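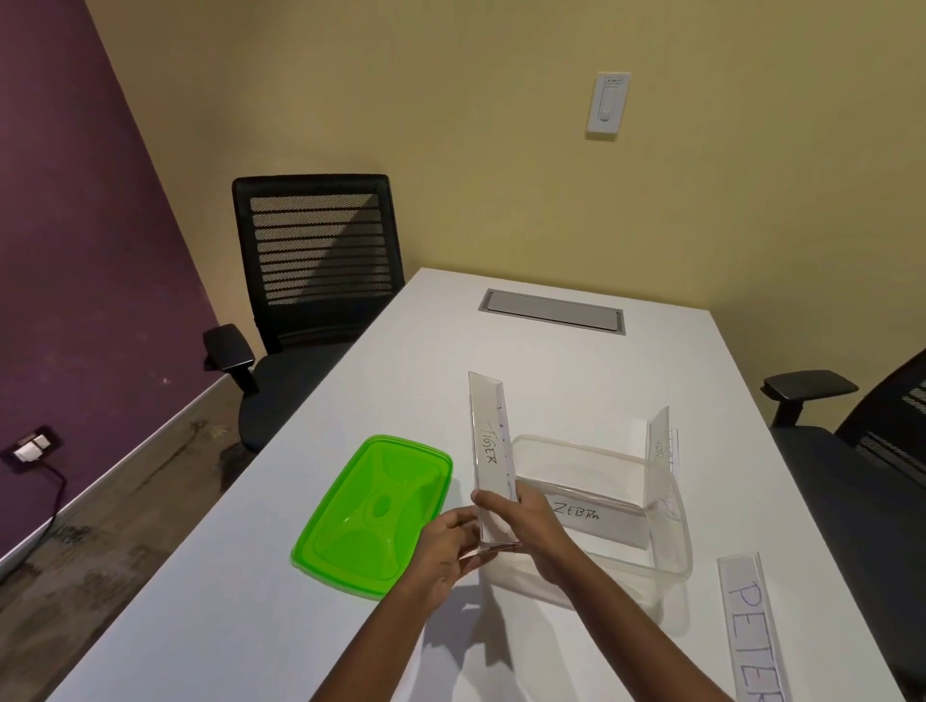
Labeled dividers and a clear box, one of the tasks on the list.

Paid participants wanted: hand demonstrations, Lendthorpe

Homska is looking for people to do small table jobs by hand, over and over, so that a robot arm can be trained on the recordings. You have probably read that robots now learn by watching. We have 2329 recordings so far and are less sure. The arm still fumbles thin clear plastic, and we would like to find out if more human examples help or if we are just filling disks.

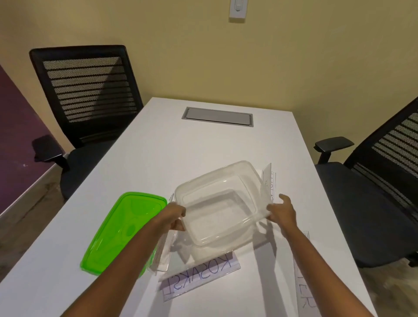
Sessions last two hours with a break. You sit or stand at a table and move name strips, containers and lids while a camera at head height records your hands. Work at your normal speed. Please don't slow down or act like a machine, we have plenty of that already.

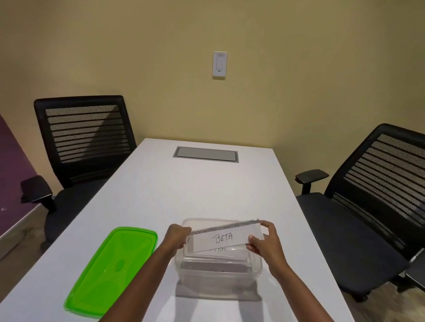
Pay is $280 for the full set of sessions, whether or not your recordings get used. Some people will also be asked to try the Rennie remote control rig, which is harder than it looks in the sales video.

You should:

- be 18 or older, with steady use of both hands
- be able to read short handwritten words
- put up with dull work
- be fine with video of your hands and forearms being kept for 730 days
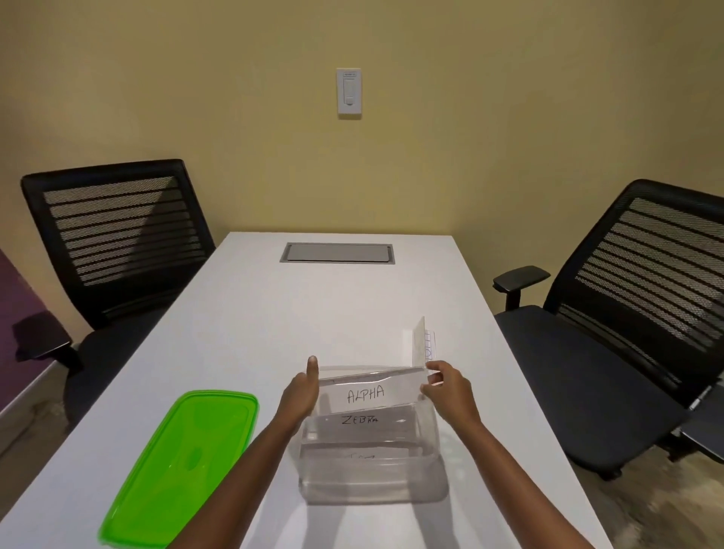

How to apply

Fill out the form at the Homska front desk by Monday, April 6, 2020. If you took part in the Drastine trial in February, say so on the form. You can still apply.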